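Taking children to the robot open day in Lelbridge – is it worth it?

Posted by Storen70

Good afternoon to all. In September there is again the open day at the Kopecký workshop in Lelbridge, where they show robots doing work from the household. My two daughters are 6 and 10. I would like to know if they can see something properly, or if it is only talks and posters. Also, is it necessary to book?

Nidska

We went last year. Parking is terrible, take the bus. Talks were too long for my son but he liked the robots. I don't think we booked.

Matěj Michalík

I have visited two times, so I will try to answer in order.

Booking is not needed for the open day itself. For the demonstration in the small room you must take a paper ticket at the entrance, and in the afternoon the tickets were already gone. Please come before eleven.

The demonstration is done at an ordinary dining table with kitchen things, and this is what my children remembered the most. The robot does not move so quickly as in films. My younger one expected something like dancing, and for the first minutes she was disappointed – later she did not want to leave. I advise you to explain this to your daughters at home.

On the round black table they had a light blue towel spread out with a dark steel tumbler standing on it, and the pots, the mug and the holder with spatulas and spoons were behind, near the far edge. 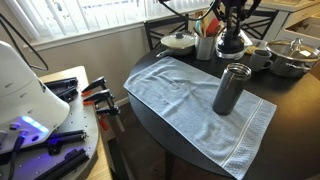 The lady who led the demonstration allowed every child to ask one thing, and she answered very patiently, also when the same thing was asked again. It is good if your daughters prepare their questions before. Small children should stand at the front, the adults do not always make space for them.

The talks are in the other building. I would leave them out with a child of 6, but the older one could maybe enjoy the short one about sensors. For food there is only a coffee machine, so bring some sandwiches.

Storen70

Thank you both, we will go in the morning and take the bus.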